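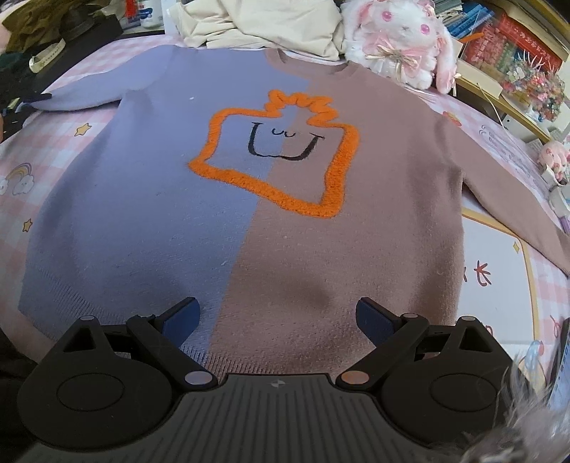 *Figure 1. Knit sweater spread flat, front side up, on a checkered sheet.*

## 4. Folding and Storing Knitwear

This section covers long-sleeved sweaters with raised decoration on the front: yarn appliqué, chenille outlines, heavy embroidery. Plain knits can be folded the same way, and steps 3 and 8 can be skipped. For woven shirts, see Section 5.

### 4.1 Before you start

You will need:

- a flat surface wider than the sweater with one sleeve extended (a made bed is suitable)
- a lint roller or soft clothes brush
- one sheet of plain tissue paper per decorated garment
- the Fodia drawer insert, size 2 or size 3

The garment must be fully dry. Knits taken straight from a drying rack can hold moisture in the ribbing long after the body feels dry - press the hem and both cuffs between your fingers before you begin.

> **CAUTION:** Do not iron over raised yarn. Heat and pressure flatten the pile, and it may not recover.

### 4.2 Laying out the garment

1. Clear the surface and pull the sheet or cover smooth. Wrinkles underneath transfer to soft knits.
2. Lay the sweater on its back with the neckline away from you and the hem toward you.
3. Check the decoration for loose ends. Tuck any loose end through to the inside with a blunt needle. Do not cut it.
4. Take the hem at both side seams and pull gently until the ribbing lies straight. Do not pull from the center.
5. Extend the sleeves. They do not need to match at this stage, and one may point up while the other points down.
6. Remove lint from the body with light strokes in one direction. Keep the roller off the appliqué and use a brush there.

**Note:** Light-colored yarn shows lint less clearly under warm lamps. Work in daylight where possible.

### 4.3 Setting the center line
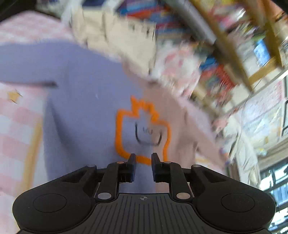

The fold used in this guide is measured from the center line of the body. On a plain sweater, find the line by bringing the side seams together at the hem and marking the midpoint with a pin. A two-color sweater can be aligned by eye if the colors meet down the middle, as they do between the purple and pink-brown sections here, with the orange outline lying across both. Check that the join runs straight from collar to hem before folding. If it bends, lift the body slightly and lower it again. Dragging the fabric sideways stretches the stitches along the join.

Smooth long diagonal folds outward from the center line with the flat of the hand. Small creases where the sleeve joins the body can be left alone, as they disappear in step 9.

### 4.4 Folding

7. Turn the sweater face down, keeping the neckline away from you.
8. Slide the tissue paper underneath so that it covers the decoration. It should extend past the yarn on all sides.
9. Fold one side of the body inward to the center line. Lay its sleeve straight down along the folded edge, with the cuff pointing to the hem.
10. Repeat with the other side. The two edges should meet without overlapping.
11. Fold the hem up one third of the body length, then fold again toward the collar.
12. Turn the bundle over. The decoration should be on the outside, under the tissue, with no fold line through its middle.

If a fold line does cross the decoration, open the bundle to step 11 and fold the body in half instead. The bundle will be larger and requires the size 3 insert.

> **CAUTION:** Do not hang heavy knits for storage. The shoulders lengthen under the weight of the body.

### 4.5 Placing in the drawer

Place bundles upright in the insert with the last fold facing up. A size 2 insert holds 3 decorated sweaters; a size 3 insert holds 8. Leave enough space to slide a flat hand between bundles. Packed tighter than this, raised yarn takes the shape of whatever is next to it.

If the drawer is fitted with a Dukard divider, set the divider to its widest position first. The Fodia insert does not lock into it and must rest on the drawer base.

Keep relative humidity in the closet at or below 50 percent. For storage longer than one season, replace the tissue when the drawer is next opened - February is a convenient time for winter knits that are going out of use.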